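Villanueva Sugarcraft and Confectionery Guild
Minutes of the General Meeting, 21st April

Chair: Ásdís Arnardóttir
Present: 15 members, as per the sign-in sheet
Apologies: received from two members and accepted

1. Minutes of the January meeting

The minutes were taken as read. One correction was made under item 4: the soak time for sheet gelatin should read 10 minutes. With that change the minutes were approved.

2. Matters arising

2.1 Kitchen booking. The hall office has confirmed the kitchen for the rest of the season on the existing terms. The second oven is still running hot and is to be used for drying only until it has been recalibrated. The office has logged the fault but has given no repair date.

2.2 Thermometers. The Chair tested the guild's probe thermometers in boiling water before the meeting. One read low by two degrees and has been labeled. Members who own a sugar thermometer were asked to check it the same way at home and to note the offset on the handle with tape.

2.3 Label templates. The revised template now has a separate line for gelatin source. It was agreed that the old template should no longer be used at sales tables, including for stock already packed.

3. Supplies

3.1 Glucose syrup. The current supplier, Menov, has withdrawn the small tub. The next size up keeps well but is too heavy for most members to carry home. It was proposed that the guild buy the large tub and decant it into lidded jars at meetings. Agreed. Jars are to be scalded and dried before filling and marked with the batch number from the tub.

3.2 Gelatin. Samples of Bestik powdered gelatin were compared with the sheet gelatin now in use. Set strength was judged acceptable. Two members found a slight smell during blooming that did not carry through to the finished sweet. Agreed to order one carton on trial and to review it at the next meeting.

3.3 Starch. The stock of cornstarch for molding trays has absorbed moisture and is clumping. It is to be spread on lined trays, dried in the low oven, sifted and returned to sealed bins. Any starch that has been used with nut fillings must be kept in its own bin and marked. This was raised last season and has not been followed in every case.

4. Technical session: humidity and storage

4.1 The Chair presented the results of the winter storage trial. Marshmallow, Turkish delight and pressed sugar pieces were kept in three ways: open on a rack, boxed with parchment, and boxed with a desiccant sachet.

4.2 Marshmallow kept open formed a skin and lost volume at the corners. Boxed pieces held their shape, but the coating dissolved into the surface wherever pieces touched. The mix of cornstarch and powdered sugar performed better than powdered sugar alone. The Chair recommended a second dusting the day after cutting, before boxing.

4.3 Turkish delight wept in all three conditions when it had been undercooked. Members were reminded that the starch paste must be cooked until it pulls away from the side of the pan, and that added coating will not correct a short cook.

4.4 Pressed sugar pieces were stable in every condition except next to the marshmallow, where they picked up moisture and softened. Agreed that the two should not share a box - this affects the spring gift assortment, which will need a divider or a second inner bag.

4.5 Discussion followed on cutting. A lightly oiled knife gave cleaner sides than a wet one. Several members preferred a wire cutter for large slabs. It was noted that pieces should be turned in the coating so that all faces are covered, and left apart until the surface no longer feels tacky.

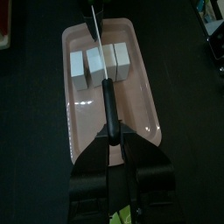 4.6 The trial will be repeated in summer with the same recipes and the same boxes. Results are to be recorded on the guild's sheet, with room humidity noted morning and evening. Members taking part should use the small hygrometers from the equipment cupboard and sign them out.

5. Annual show

5.1 Schedule. The classes are unchanged apart from the boiled sweets class, which has been split into pulled and poured. The limit for the assortment class stays at 25 pieces.

5.2 Judging. Entries in the soft sweets class were marked down last year for excess loose coating. The schedule will now state that loose coating should be brushed off before staging.

5.3 Venue. The Trukine Rooms have offered the same date as last year. The side room has no blinds, and chocolate entries will be staged on the inner wall. Agreed.

6. Any other business

6.1 The large marble slab has a chip on one corner. It remains usable if turned. Members should not lift it alone.

6.2 A request for a beginners' evening on fondant was received. The Chair will look at kitchen availability and report back.

7. Next meeting

The date will be circulated once the hall office has confirmed the kitchen. Members testing the Bestik gelatin should bring samples and written notes on the quantities used.

The meeting closed after item 7.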